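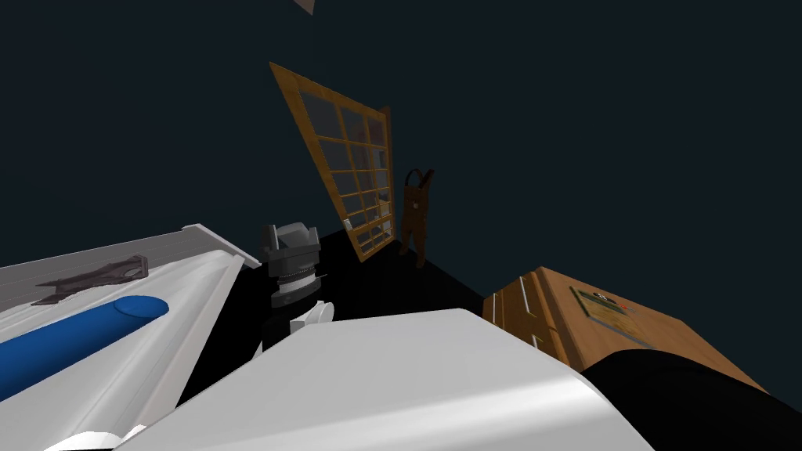
Both arms up in the Brillo sim, cabinet on the right

Thread: Left arm swings wide after e-stop reset

skonville_sam
Right, this one has been brilliant fun to chase and I still haven't nailed it! Hit the e-stop in sim, clear it, and the left arm takes off towards its old target at full speed. The right one sits there good as gold. I get it on 3 runs out of 4. Same controller build we want on the real pair in June, so I'd love to sort it first.

pumphrey_fan
Ooh, lovely bug. Is the old target still in the queue when you reset? Ours did exactly this until we flushed it on stop.

skonville_sam
Flushed on the right, and I've just looked... not on the left. Oh you beauty. Trying it now.

Vicente Saavedra
Careful. Flushing hides it. The speed limit should hold after a reset whatever is in the queue, and yours plainly doesn't. I'd fix that first.

pumphrey_fan
Disagree a bit, Vicente. An arm with no stale target has nowhere to swing to. Limit is a good backstop, but the queue is the fault.

Vicente Saavedra
And the next stale thing that isn't in the queue? We bent a wrist at Widton that way.

skonville_sam
Flush is in: 30 resets, no swing! Then I took it out again and capped the speed for the first 2 seconds instead. It still goes for the old target, but at a crawl, so you'd have time to hit stop again. Keeping both. Love this forum.

Vicente Saavedra
Good. Still test it on one real arm with the other powered down.

Comments

gearbox_jo: Same fault on our left arm, going to check the queue tonight!

mildew: Would've liked to see the log from before the reset.

Contact the moderators | Copyright Widton Robotics Forum | Back to top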